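Learn > Around the House > Bedrooms
Search this site Type a word Go

What goes on a bed?

A bed is made in layers. At the bottom is the mattress. Many mattresses are quilted, which means lines of stitching hold the soft filling in place.

A sheet goes over the mattress. A fitted sheet has stretchy edges that grip the corners. Next comes a cover, such as a duvet - a big cloth bag filled with something warm. Pillows go on last.
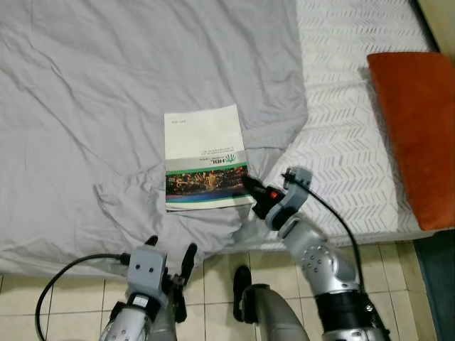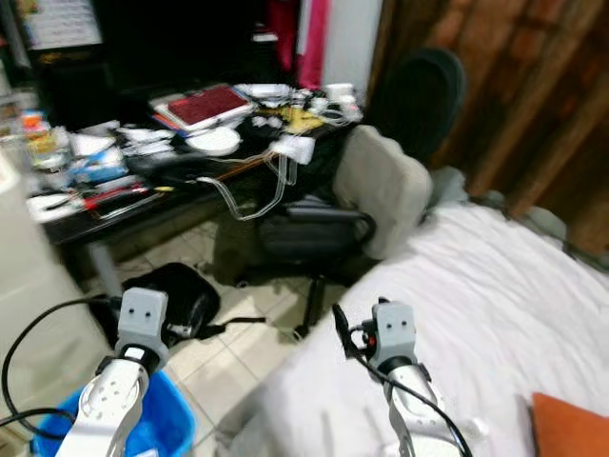

An orange pillow on the bed. 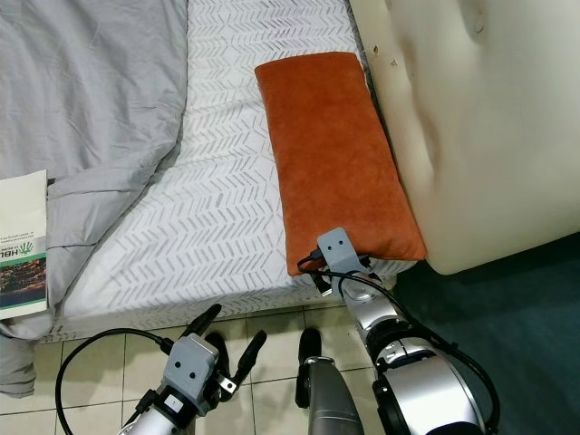 Before you make a bed, take off anything lying on it, like books or papers. Pull the sheet smooth, starting at the pillow end. Then shake out the cover and lay it flat. A big bed is easier with 2 people - one on each side.

Filed under: Home Words, Ages 5 and up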